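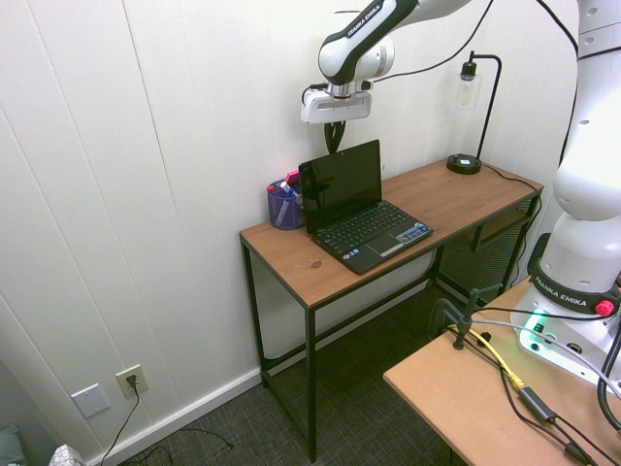 Why Does Wood Have Knots?

Run your finger over a wooden desk and you might find a small dark spot, almost like an eye looking back at you. It's called a knot, and it has a great story to tell!

A long time ago, when the desk was still part of a tree, a branch started growing there. Every year the trunk got a little fatter, adding a new layer of wood just under the bark. The branch couldn't get out of the way, so the trunk grew right around it (imagine standing very still while someone wraps you in blanket after blanket). When the tree was sawed into boards, the saw sliced through the bottom of that old branch. A knot is the slice!

What about the stripes?

The lines that run along the wood are called grain. They come from those yearly layers. Trees in places with cold winters grow quickly in spring, which makes pale wood, and slowly in summer, which makes darker wood. One pale band and one dark band together make one year. If you counted 41 dark rings on a stump, that tree was some 41 years old.

Now look at how the grain behaves near a knot. It bends! The stripes flow around it the way water in a stream flows around a rock.

Why do some desks have metal legs?

Wood makes a lovely top because it feels warm and smooth under your arms. Steel is very strong, so even thin steel legs can hold up a heavy pile of books. The bars that go across between the legs have a job too. They stop the legs from spreading apart or wobbling when you lean on the desk to draw.

Try it yourself

You need a sheet of thin paper and a crayon with the wrapper peeled off. Ask a grown-up which piece of bare wood you can use, and lay the paper on top. Rub gently with the side of the crayon. Slowly the grain will show up on your paper, and if you pick a spot with a knot you may get swirls as well. Make 2 rubbings from different pieces of wood and see how different they look!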